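Mending season

It's May, the heater is on before breakfast, and I have finally hauled the winter things down from the top cupboard. Every year I tell myself I'll put them away clean and mended, and every year I find them just as I left them, with the popped seams and the mystery stain and a tissue in every pocket!

So Sunday was spent at the kitchen table with a pot of tea and my old biscuit tin of thread. I learned to darn from a library book when we lived in Brisau, in a flat so draughty that we wore our coats to watch telly, and I'm still not very good at it. My darns are lumpy and never quite the right colour. I've grown fond of them all the same – there's a pair of grey socks in the drawer that must be more darn than sock by now, and they're the ones I reach for first.

Fleece is a different animal. You can't darn it, really, but a small hole will close up nicely with a ladder stitch and a fine needle, and the fluff hides most of your sins. Don't pull the thread tight or you'll get a pucker. I bought 6 reels at Genda a while back, all of them greys and navies (what a cheerful shopper I am), and they've turned out to be the most useful things in the tin.

The other half of the job is washing. Cool water, hardly any soap, no softener, and over the rack to dry, well away from the heater. I've melted a cuff before and I'd rather not do it again.

Next up is the blanket with the chewed corner, which may need a patch and certainly needs another pot of tea.

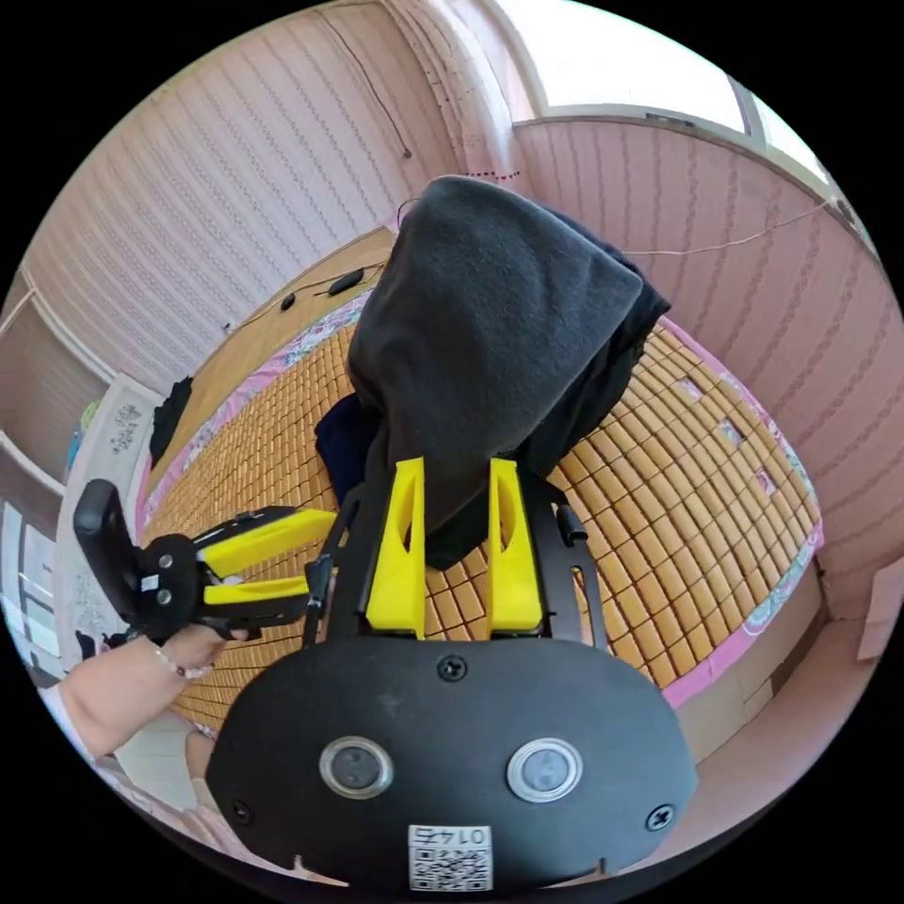
Dark grey fleece, with a bit of navy beside it.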